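# Desk Bits: a small photo set of tidying up stationery

Hello, and thanks for stopping by! I started putting this set together in May, when the spare room in Clomham turned into my office and every flat surface filled up with pens overnight. It's a folder of photos of ordinary desk clutter (pens, markers, tape, the odd pencil) on its way into pots and trays, plus one plain text file of notes that I typed up in the evenings with a cup of tea.

Version of 2020-06-28. There are 1042 photos in it now, sorted into 6 folders, one per kind of container. The mesh pot folder is the biggest by miles at 700, and that's because I like the mesh pot best, sorry.

## What's in the folders

Mostly the stuff you'd find in anybody's drawer. I've kept the names simple: `pen`, `marker`, `pencil`, `tape`, `holder`. A mechanical pencil goes under `pencil`, and a fat highlighter goes under `marker` (I went back and forth on that one for days). A pen counts as `pen` whether it's lying flat or leaning across the top of a pot.

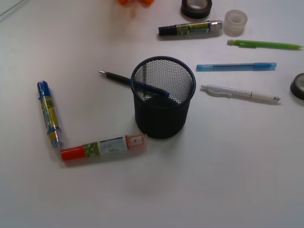 *Mesh pot folder: markers, pens, a green mechanical pencil and three rolls of tape, tagged "part tidied".*

The tags are `untouched`, `part tidied` and `done`. I use "part tidied" as soon as one thing is over or inside the holder, even if everything else is still spread about the table. Tape gets its own line in the notes as it never goes in the pot, it just sits next to it and rolls off when you sneeze.

## Things I'd do differently

Brand names! I gave up on reading labels early on, so the notes only say colour and type, and where the colour's hard to call I've put `dark`. The Laryea tray folder is a bit thin too, only 100 photos, and a few of those are nearly the same shot twice. I keep meaning to weed them out.

## Using it

Help yourself for anything you like: sorting games, drawing practice, teaching little ones their colours. A mention of Desk Bits would be lovely. If you spot a pen filed as a pencil, drop me a line and I'll fix it in the next lot, which will have the Nivport drawer dividers in it if they ever arrive.

14 comments · 6 shares

© Veteretti Desk Bits | Contact | Back to top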